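Progress report to the Gruder Fund, May
Prepared by Shiela Magbanua, Dromine Family Diary project

Dear Liam Kershaw,

I write to inform you how our parents' blog is going. We have now 2 regular writers, both mothers from Buenaventura street, and they post mostly in the evening when the children are sleeping. The rain was heavy this spring, so many posts are about being inside the house with small boys and wet shoes.

Readers have grown to some 800 in a month. The most read post was the one about a birthday cake which fell in the car. 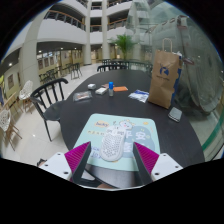
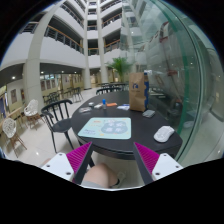

Flultatia, Issue 2

From the grant of 2,000 we have paid the hosting and the writing course. The course was good, but one evening was canceled and we still wait for the new date. I asked the teacher two times.

The comments are a difficulty. Some readers give hard advice about feeding babies, and one writer stopped for three weeks. Now I read every comment before it is shown.

For the summer we plan posts about walks near the sea. I will send the receipts separately.

With kind regards,
Shiela Magbanua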